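Clurkard Hand-Guided Gripper
Operator Manual, Section 4: Good practice at the table

4.1 Scope

This section sets out the rules for preparing the table, working with the hand-guided gripper and ending a run. It applies to all Clurkard grippers used at the Starndale site. It replaces the bench rules in the Totix handbook and has been in force from Oct 28, 2019.

Operators must have read Section 2 (Electrical safety) and Section 3 (Fitting the gripper) before starting work. Questions on the wording of a rule should be put to Marcela Lukáč.

4.2 Preparing the table

1. Wipe the table top with a dry cloth. Do not use spray cleaner while the gripper is connected.
2. Place the tray within easy reach of the operator. The tray must lie flat on the table.
3. Move all items that are not part of the task to the rear of the table, under the shelf board. They may stay there during the run.
4. Check that the cap of any bottle is fully closed. Bottles larger than 200 ml are not permitted in the tray.
5. Check that the marker block is clean and that no face is scratched or peeling. Replace a damaged block and record the change in the log.
6. Enter the task number and the operator's name in the log.

Note: The table is set at the correct height before delivery. If it has been moved to another room, repeat the levelling procedure in Section 2 before use.

4.3 Position of the hand and gripper

7. Approach the tray from the front edge of the table. Keep the forearm low and the wrist straight.
8. Bring the gripper to the object slowly. Stop if the object begins to lean.
9. Close the gripper on the body or the cap, as the task sheet directs. Do not squeeze further once the object is held.
10. Keep sleeves, cords and loose cloth clear of the moving parts.
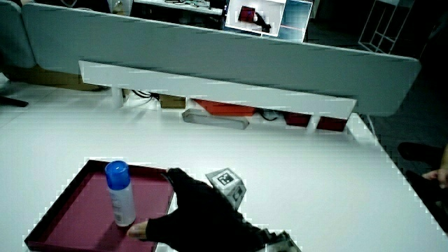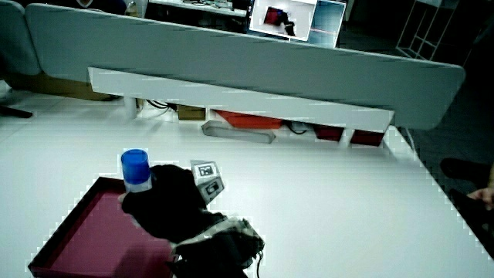
Figures 4-1 and 4-2. Work at the tray with a blue-capped bottle.

Caution: Never place the fingers between the jaws while the gripper is connected. A light touch on the handle is enough to close them.

Caution: The cable must hang freely. A cable that is pulled tight can turn the gripper in the hand and upset the object.

4.4 Other persons near the table

11. A second person may be present during a run, but must not reach over the table top until the operator has said that the run is over.
12. Only the operator may start or stop a run. In an emergency, any person may press the stop button.
13. Visitors must be signed in by Branislav Pešek or by the duty supervisor.

4.5 Ending a run

14. Set the object down, open the gripper fully and draw it back towards the front edge.
15. Stop the run and wait for the status light to go out.
16. Note any dropped object, slip or contact with the tray rim. Such runs are to be kept and marked - they must not be deleted.
17. Rest the gripper on its stand with the jaws open.
18. Return the tray and its contents to the storage shelf.

4.6 Inspection

The gripper is to be inspected after every 1475 closing cycles and in any case each December. Inspection is carried out by two persons, one of whom must hold the Paulík certificate. Worn jaw pads are replaced as a pair. The completed form is sent to Ľubica Koubek, who keeps the service record for the site.

For spare parts and part numbers, see Section 7.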